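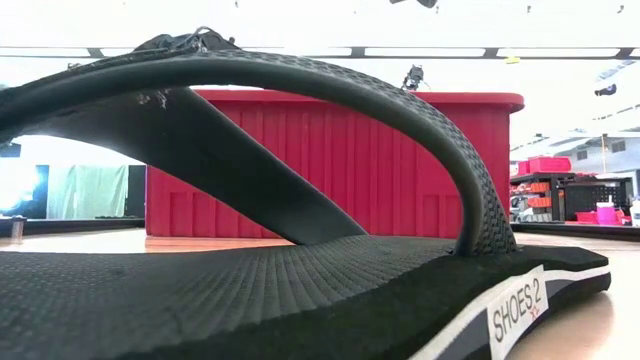 Tritby Hall, replacing the ceiling speakers

munther_s
We've got 200 seats, flat floor, balcony at the back. The old ceiling speakers are due to come out in January. One quote is for a pair of column speakers either side of the stage, the other is a small hung system from Zadham with a delay pair under the balcony. The second costs a fair bit more. Anyone done a room like this?

rosaire_d
Columns will do speech and folk nights. They won't do a loud band, and the back rows under the balcony will be dull whatever you put at the front. I'd pay for the delays.

Vichien L
Disagree. We run columns at Moradi in a room nearly 29 metres long and the back row is fine. Spend the difference on curtains for the rear wall.

rosaire_d
Do you have a balcony?

Vichien L
No.

rosaire_d
Then it's a different room.

akarimi
Has anyone checked what the roof will take? Ours needed a structural report before a single point went in and that took 9 weeks. It wasn't in the quote either.

munther_s
Not checked. The installer said the existing steel "should be all right". I'll ask for it in writing.

Vichien L
If the steel is no good the argument is over anyway. You can still add under-balcony speakers to the columns later, as long as you run the cable now.

akarimi
Agree with that. Also get both firms to bring a demo rig. Tremer did one for us and we changed our minds within five minutes.

munther_s
Will do. Zadham have offered a Tuesday so I'll see if the other lot can do the same day.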